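Housekeeping and Room Care, Unit 6: Hard Surfaces and Soap Residue
Brostel College, evening course

Soap residue is what stays behind when soap meets hard water. It dries to a dull film and holds dirt, so a surface that was washed yesterday can look worse today.

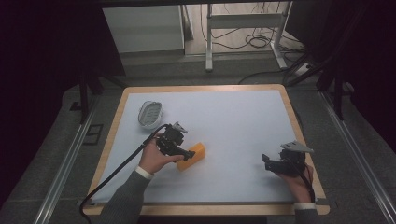 The film builds up fastest where water is left standing. Wipe with warm water first, then with a weak vinegar solution, then with clean water again. Leave the vinegar on for 2 minutes at most. Do not use it on natural stone - it eats into the polish.

Terms for this unit
Limescale: the chalky deposit left by hard water.
Film: a thin layer of soap and minerals.
Dwell time: how long a cleaner stays on before it is wiped off.

Water in Gultitz is hard and water in Riltalmont is soft. Expect to use less soap in Riltalmont for the same job. Too much soap is the usual cause of streaks on tables and worktops.

Reading: Sayegh handbook, chapter on water, up to page 98. Bring your dilution table to the next class. Questions 1 to 6 on the work sheet are to be handed in before the August break.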